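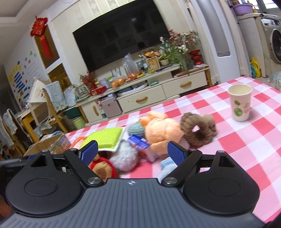
Plush lot on the table, before sorting.

Washing a mixed lot of soft toys

Flondberg
Posted Sun 27 October
Need a wash procedure for the plush in the photo. Lime-green cushion with a white edge, fluffy white and gray ball, brown ribbed ring, large peach-orange one with lobes, a few smaller ones. Care labels are missing on most. Washer is a front loader, lowest spin 400. Plan is one load, cold, mesh bags, then air dry.

Leviseck
Split the load. The tan one has bright red fabric around it, and red is the usual source of dye transfer. Press a damp white cloth on it for a minute. If color comes off, wash it by hand, alone.

Christodoulou
Disagree on the machine for the peach-orange one. Large pieces hold water in the core and dry slowly. Surface clean only: mild detergent, soft brush, wipe down, fan overnight.

Leviseck
Surface cleaning does nothing for dust in the filling. I wash big plush at 400 spin, then run a second spin with two towels for balance. Dry in a day and a half.

Christodoulou
Depends on the filling. Polyester fiber, fine. Foam crumb clumps, and beads are worse. Squeeze each one before deciding.

Zorkurar
Keep the fluffy ball out of any heat. Long pile mats in a dryer and does not brush out. Cold wash, shake, comb while damp.
Also, I would get the paper cup off that tablecloth before you start sorting.

Flondberg
Cloth test done, faint pink. Red goes by hand. The ring and the cushion feel like fiber, so those go in first. Undecided on the large one.

Christodoulou
Weigh it dry if you do wash it. Mine was 500 g dry and still 80 g over after a night on the rack – it felt dry on the outside.

Leviseck
Fair point on weighing. I still would not skip the wash.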